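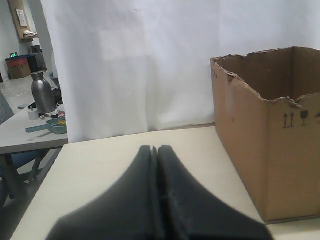 Open carton, flaps gone, handling symbols on the front.

I keep used cartons for posting things on, and in September the stack under the stairs at Altlow reached 11. The shelf holds six. Some sorting was needed, and the rules I settled on are set down below.

The first test is the rim. A torn rim costs some height but does little to the walls, which carry the load when cartons are stacked. Flaps are another matter – without them a box can't be sealed, so it moves to storage duty.
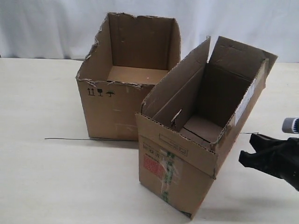
Two candidates, both open at the top.

The second test is the base. I press the centre seam with a flat hand and reject anything that gives by more than 10 mm. Tape from Dunleavy holds well enough on a clean seam, less well over old adhesive. 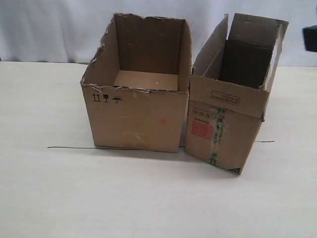
Old markings need dealing with before a box goes back in the post. Address labels come off or get covered, as do barcodes. I leave the printed arrows, glass and umbrella on the larger box alone, but the tape running down the front of the narrow one is already wrinkled and peeling, and I would strip that and put on new.

Storage boxes skip this step. Mine take spare cable and the Virammont catalogues, neither of which needs a lid.
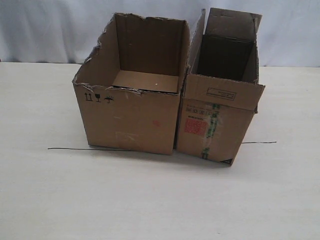
Anything that fails both tests is flattened and goes out with the recycling. I cut the tape first and keep the better panels as dividers, 2 to a box.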